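Hello all. I work in a small repair shop for vending machines. We receive old machines, take the useful parts out, and each part must go in the correct bin: boards, solenoids, wire harnesses. It is maybe 200 parts in a shift. My boss asks if a robot arm can do this chore already, or if we should wait.

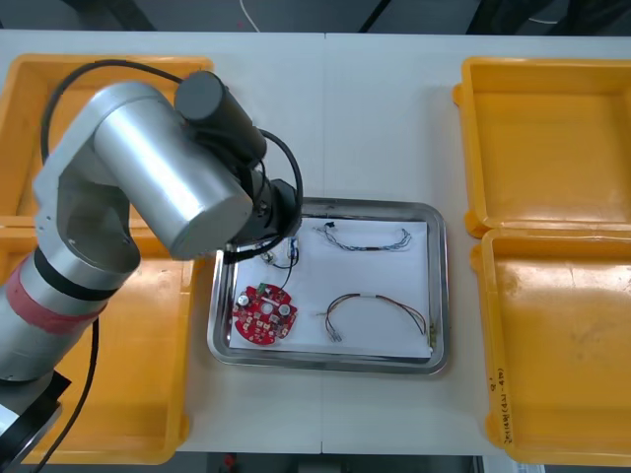 *Jesach Shop Help, page 11*

The parts are like these, four bins, one tray. Can a machine do it today without a person standing near? – posted by **Huritz**, July 2, 2025

**Gallardo**

Partly yes. Boards and other stiff parts are the easy half, because they keep their shape. Wires are the difficult half. A harness has a different shape every time you put it down, and when you lift one, the next one likes to come with it. Look at how the leads cross each other before you believe any promise from a seller. 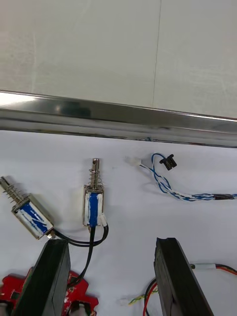
I would try only solenoids first, with some space between the parts. Put 50 of them through and write down each one that needed your hand. In our shop we did this last October, and the wires still go to a person. Also ask who will spread the parts on the tray. If it is you, then you have not saved much time.

**Nirninik**

No. My robot vacuum can't pass a phone charger on the floor, so I don't think so.

**Jesach_parts**

I agree with Gallardo about the wires. One small thing to add: tie each harness before sorting. We bought a bag of 2000 cable ties and it helped the people too – no robot needed for that. For the bins, please use printed labels, large ones, on the same side of every bin.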